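Apontamentos da aula 2: Ondas eletromagnéticas e dielétricos
Docente: Beat Marti

Uma molécula de água é um dipolo e tenta seguir o campo elétrico alternado. O atraso entre o campo e o dipolo converte-se em calor. No gelo este efeito é muito mais fraco.
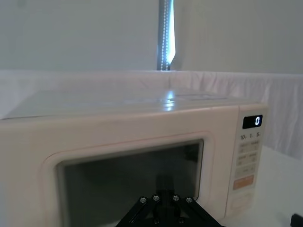

Fig. 1. Forno de micro-ondas de bancada.

Numa cavidade metálica formam-se ondas estacionárias, com nós e ventres.

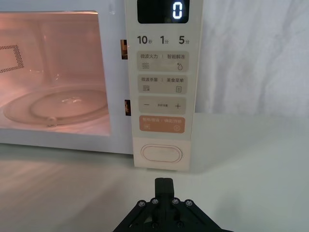

Fallberg, domingo, 28 de fevereiro de 2021

Para a próxima aula, resolver o exercício 13 e ler o capítulo de Quintanilla sobre a permitividade complexa.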